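A Monday at the Hurndale Cycling Open Day

I had been meaning to get over to Hurndale for years, ever since a friend came back from a week there with sunburnt knees and wouldn't stop talking about the lanes, so when I saw that the valley's cycle hire places and guest houses were holding a joint open day in July I booked a room straight away and put the bike on the train.

The day began at 8 in the old goods yard behind the station, with tea from an urn and very good cheese scones (I had two, and I would have had a third if the queue had been shorter). There were stalls all along one wall. Some had maps, some had hire bikes you could take for a spin round the yard, and one was run by the people who do luggage transfers between the villages, which I hadn't known existed and which I shall certainly be using next time. They take your bags after breakfast and you find them waiting in the hall at the next place.

Most of us had come for the guided rides, though. You could choose between a 60 kilometre loop over the tops and a gentler one of 20 down the river to Brestard and back. I am not as fit as I was at Easter, so I chose the river, and I don't regret it one bit! The route follows the old railway for the first stretch, all fine gravel and shade, and then wanders off into farm lanes with high hedges where you hardly meet a car. There is one proper hill, just before Brestard, and a few of us got off and pushed quite cheerfully, chatting as we went.

Brestard itself is a small place with a church, a ford and a bakery, and the bakery is the bit to remember. Go early if you want the plum tart. There's a tap outside for filling bottles and a good stout rail to lean the bikes on, and we sat on the wall by the ford for far longer than the guide had planned. If your tyres are narrow, take the footbridge, as the stones in the ford are slippery even in summer.

I tried one of the hire bikes in the afternoon, an Obi, a sturdy upright thing with wide tyres and a basket on the front, and I liked it much more than I expected to. It won't win any races, but on those gravel tracks it was as comfortable as an armchair. The hire shop will raise or lower the bars for you and throws in a lock and a repair kit.

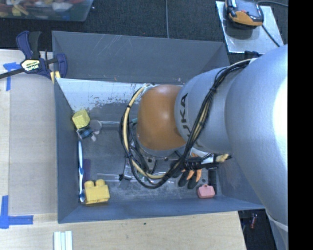 Parking was the one thing that could have been better, as the yard fills up quickly and the overflow field is a fair walk away, so I'd say come by train if you possibly can. Bikes travel free on the branch line but there isn't much room for them, and it's wise to book your return.

I finished up at the Dakar, a little café on the corner by the bridge, with a bowl of peanut stew and a pot of mint tea, and got talking to a couple who had done the long loop. They were tired and muddy and extremely pleased with themselves, and they told me the view from the top gate is worth every bit of the climb. I've already looked up rooms for September.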